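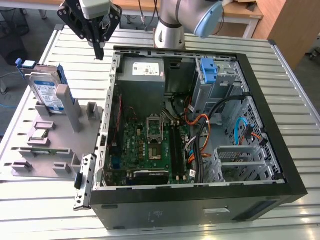 Relatório de progresso n.º 2: recondicionamento de computadores de secretária
Projeto Drinano
Entidade financiadora: Brenska
Período: abril a julho

1. Estado geral

O lote recebido da Gestirent é composto por 608 torres em fim de contrato de aluguer. No fecho do período estavam triadas 357. As restantes permanecem em paletes no armazém de Nasution, por ordem de entrada. A triagem decorre com um atraso de três semanas face ao cronograma aprovado, imputável à entrega tardia da segunda remessa.

2. Desmontagem e inspeção

O procedimento de bancada foi revisto em maio. A torre é deitada na bancada de réguas metálicas, retira-se o painel lateral e o trabalho é feito com o interior virado para cima. A fonte de alimentação só é desmontada quando falha o teste de carga; nos outros casos fica no chassis e regista-se apenas o que consta da etiqueta de especificações.

O processador sai nesta fase. A alavanca do socket fica levantada até à inspeção dos pinos, feita com lupa e luz rasante. Motherboards com pinos dobrados seguem para a prateleira de reparação, com ficha própria. As memórias são testadas à parte, aos pares, e só voltam às ranhuras depois de validada a placa. Os discos são retirados da gaiola metálica pela patilha azul, nos modelos que a têm, e encaminhados para apagamento certificado.

Cabos de alimentação e de dados ficam ligados do lado que não impede o acesso. Na primeira versão do procedimento eram todos removidos, o que acrescentava tempo à remontagem e deu origem a trocas entre modelos. As peças pequenas vão para o tabuleiro de plástico cinzento, ao lado da máquina correspondente, e não transitam entre postos.

3. Resultados da triagem

Das 357 unidades triadas, 57 foram classificadas como não recuperáveis e desmanteladas para peças. Há 120 prontas para entrega, com sistema instalado e ensaio de doze horas concluído. As outras encontram-se em fases intermédias, a maioria à espera de memória ou de disco.

Causas de rejeição, por ordem de frequência: condensadores em mau estado, pinos do socket danificados, corrosão junto às ranhuras de expansão, chassis deformado no transporte. A última causa só se verificou na segunda remessa. A Gestirent foi informada e aceitou alterar o acondicionamento das próximas paletes.

4. Limpeza

A limpeza é feita a seco, com ar comprimido e pincel antiestático, incidindo no dissipador, na zona perfurada do chassis e nos suportes das placas de expansão. O dissipador do chipset não é removido, salvo indício de mau contacto. A pasta térmica do processador é sempre substituída. O consumo de pasta ficou acima do previsto e o custo foi acomodado na rubrica de consumíveis, sem necessidade de reforço.

5. Desvios e riscos

5.1. Discos. O fornecedor inicial deixou de garantir a capacidade contratada. Foi pedida cotação alternativa, ainda sem resposta.

5.2. Espaço. A zona de ensaio comporta oito máquinas em simultâneo. Com o ritmo atual de desmontagem, o ensaio passa a ser o ponto de estrangulamento a partir de setembro. Propõe-se a instalação de uma segunda estante com régua de alimentação independente, a pagar por transferência interna entre rubricas (ver pedido em anexo B).

5.3. Rastreabilidade. Em seis fichas o número de série registado não coincidia com o do chassis. Foram corrigidas. A leitura passou a ser feita antes da abertura do painel.

6. Próximo período

Concluir a triagem da segunda remessa. Entregar as unidades prontas às escolas da primeira fase. Fechar a ficha técnica dos modelos com fonte de formato não normalizado, ainda incompleta. Apresentar o apuramento de custos por unidade, com separação entre mão de obra e peças, conforme solicitado na reunião de abril.

Anexo A: mapa de triagem por remessa
Anexo B: pedido de transferência entre rubricas

4 partilhas
2 comentários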